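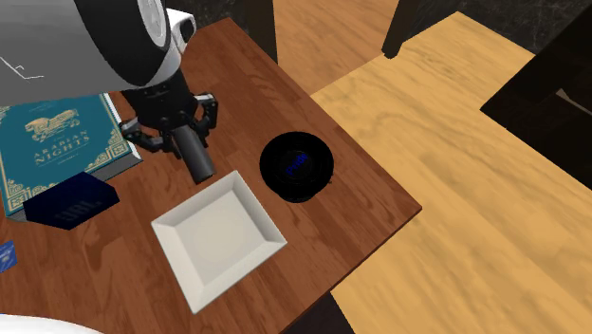 1/ Spent October going through the demo set we built for Prikine, our tabletop pick-and-place policy. All of it is simulated. One arm, one table, a pile of household stuff, a white dish in the middle of everything. I have complaints.

2/ The headline number is 3553 demos. It looks great on a slide. I'd like everyone to stop putting it on slides until we agree on what a demo is.

3/ Of those, 1886 come from the scripted planner in Stunow. Same planner, same approach angle, same polite little pause above the object before the fingers close. You could swap the object for a brick and the path would barely change.

4/ The rest were teleoperated. Messier, slower, people overshoot and come back. I trust those more. A policy that has only watched perfect reaches has no idea what to do two centimeters off.

5/ "But we randomize the scene." We randomize what's on the table and where it lands. A copy of Arabian Nights, a JBL speaker, a blue card. Next reset, shuffle. The reddish wood under it all stays the same, and so does the honey-colored floor past the edge.

6/ I asked for a run with the table texture swapped. I was told the wood grain is "high fidelity." I'm sure it is. I asked for a different table.

7/ Also, books. Flat, rectangular, strong color, big title. If your policy finds the teal book every time, did it learn "book" or did it learn "teal"? We have 300 held-out episodes and the same teal book is in a lot of them. I would not call that held out.

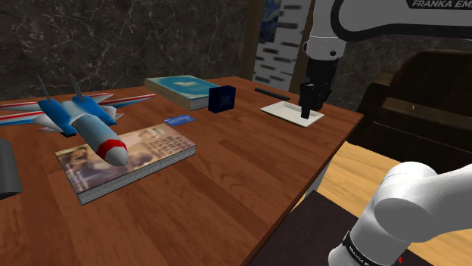
8/ Then there's overlap. Our spawner drops things from just above the table and lets physics settle, so you get a jet with its nose up on a paperback. Good! Real tables look like that. But the success check only looks at the target object. Drag the book along with it and you still pass.

9/ I watched 6 of those passes back to back. In four of them something else got shoved. All labeled success, all in the training set, and nothing in the metadata tells you which ones.

10/ Someone will say the network averages it out. Maybe. I've heard that about every bad label I've ever reported, and I've yet to see the plot.

11/ Cameras. Mạch (our replay viewer) lets you flip between views of the same episode, and you should do it before you train on anything. From one side you get a clear look at the fingers. From another the arm itself takes up a big piece of the view and the contact is hard to judge.

12/ We did not filter for that. A grasp the camera can't see is a grasp the policy has to guess at, and we're grading it on the guess.

13/ Things I do like: resets are instant, object poses are exact, and when an episode goes wrong I can replay it to the step. I'm not going back to resetting a table by hand all afternoon.

14/ Jonarus is next - same pipeline, bigger object list, bigger number. I've asked for a collision flag on every object and two more tables before anyone presses record. So far I have the flag.

15/ Will post the filtered count when I have it. It's going to be smaller than 3553, and I'd still rather train on that one.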